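Water softener or just keep descaling?
Kitchens and Plumbing > Water supply

Clive Inskip
Posted May 23, 2026

We moved from Corkeck to Trililstead in February and the water is much harder than we are used to. The kettle furs up in 2 weeks and the shower head needs soaking in vinegar more often than that. The water company's checker calls our postcode "very hard" and leaves it there.

I have had a quote for a Pritchard softener, the twin tank one that uses block salt. It would go in the cupboard under the sink, with a bypass for the outside tap. Does anyone here have one, and would you fit it again? 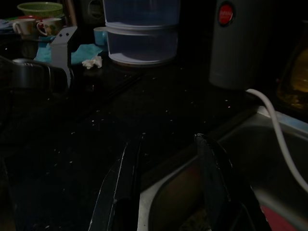 Sink and worktop, kitchen side.

The quote includes a separate drinking tap, which means another hole in the worktop, and I would like to avoid that if I can.

tapwasher
We have had a softener for 12 years and I would not be without it. We use less soap, the towels are softer and the boiler engineer found no scale at the last service. Salt is the only running cost worth mentioning. Get the drinking tap though. Softened water has more sodium in it and if anyone in the house is on a low salt diet it matters.

Marl Pit
I disagree. We took ours out. It took up most of the cupboard, it needed feeding with salt, and the tea tasted flat. A tub of citric acid costs very little and does the kettle in ten minutes. For the boiler there are scale reducers that go on the cold feed and need no salt or drain.

tapwasher
Inline reducers don't soften anything. They may slow the scale down in the boiler but you will still be wiping the shower screen every day.

Marl Pit
I said reducer, I didn't say softener. I wipe the screen with a squeegee after each shower and it takes less time than carrying salt in from the car.

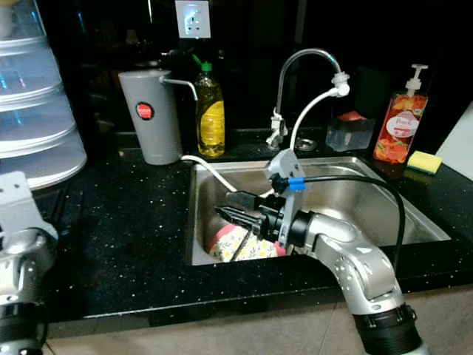 Clive Inskip

Thanks both. No one here is on a low salt diet but my mother stays with us a good deal, so I would rather have one tap left hard. I have measured the cupboard and the unit would fit if I moved the cleaning things elsewhere. There is a waste connection close by, so the drain is not a problem.

The fitter is from Bruston and wants £203 for labour on top of the unit. Is that fair?
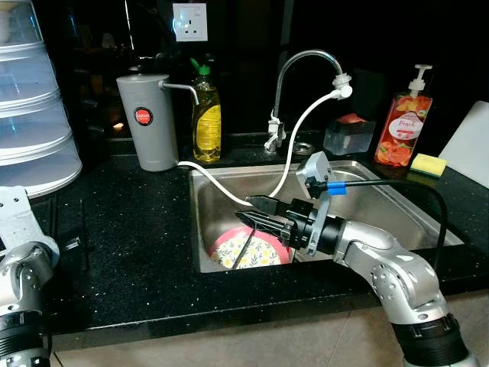
He has said it would be half a day, with the water off for an hour or so of it. The stopcock is stiff and he may want to change that first, which he would charge for separately.

Old Penny
That sounds reasonable for labour if he is making good afterwards. Ask whether the bypass valves are included. Ours were not and we got a second bill.

You can avoid drilling the worktop by fitting a three-way mixer in place of the tap you have now. It has a separate channel for the hard water. Stone is slow to drill and I would not want to do it with the sink in place.

Marl Pit
Three-way taps are expensive and the cheap ones drip. If he must have a softener, leave the kitchen cold tap on the mains and soften everything else. No extra tap needed.

tapwasher
I agree with Marl Pit for once. Ours is plumbed like that. You do get marks on the sink, but a wipe with a dry cloth after washing up deals with it.

Clive Inskip

I had not thought of leaving the whole kitchen cold on the mains. That would save the hole and the cost of the tap, and the dishwasher could have its own softened feed.

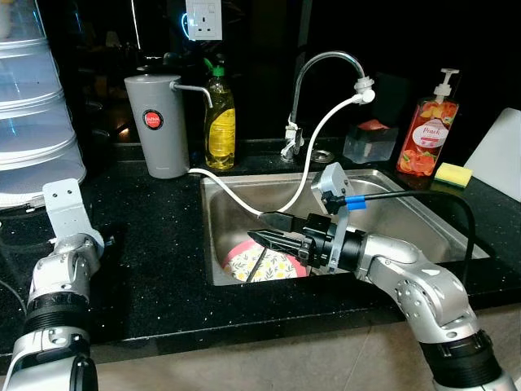

I will ask him to price it that way, with the bypass valves listed on the quote. I also want to know what salt he recommends, as the blocks in the farm shop come in boxes of 16 and I don't know if they are the right size.

Old Penny
Check the width of the blocks before you buy. There are two common shapes and they do not all fit every make.

Clive Inskip

Will do. I'll post the new quote when I have it.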